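Putting down what I've learned about making a rented flat quieter, as three people have asked me since the last post. Long thread, no products to sell.

Background: second floor, busy road on one side, stairwell on the other. We moved in last December and I slept badly for the first few weeks. Lorries mostly, and the street door banging.

First thing I did was the windows. The seals on the bedroom one had gone hard and you could feel the draught with your hand. New rubber strip, an hour's work. That made the biggest difference of anything on this list.

Second, the letterbox. Ours opened straight on to the stairwell and every conversation came through it. A brush plate and a second flap on the inside sorted most of that.

Marichka Karpenko, who used to fit theatre curtains, told me to stop looking at thin foam tiles. Her view is that they cut echo inside a room and do next to nothing for noise coming in. I had already bought 18 of them. She was right.

What the tiles did do was make phone calls easier in the small room, which had bare walls and a hard floor. So I kept them up. Echo and outside noise are two separate problems and it helps to decide which one you have before spending anything.

Soft furniture helps with echo too. A full-length sofa with fat back cushions, pushed up against the wall, takes a lot of the ring out of a room.

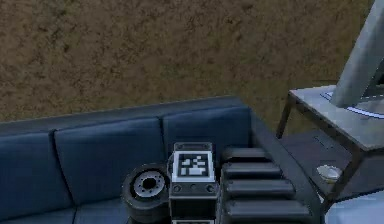
Henano, 17th September

Carrying on from the weekend. Several replies about neighbours' footsteps, so I'll do floors and ceilings now.

Footsteps from above are the hard one. The sound travels through the structure, and there's very little you can do from underneath in a rented place. The fix is on their side – rug and a dense underlay.

I asked the couple upstairs and offered to pay half. They said yes straight away. Ask in person, in daylight, and don't open with a complaint.

The underlay came from Arnik. I compared it with the Brandov one and bought on weight. Heavier is better here, whatever the packet says about technology.

For our own floor I put felt pads under the chair legs. Cheap, and they wear through, so check them every few months.

Someone asked about curtains. Lined and heavy, wider than the window, right down to the floor. They take the edge off traffic but you'll still hear a motorbike.

Things I tried and wouldn't bother with again: the plug-in white noise machine, a draught snake on an inside door that didn't need one, and moving the bookcase twice.

Total spend so far is less than one night in a decent hotel per room. The door closer on the street door is still broken – I've written to the managing agent again and will post if they reply.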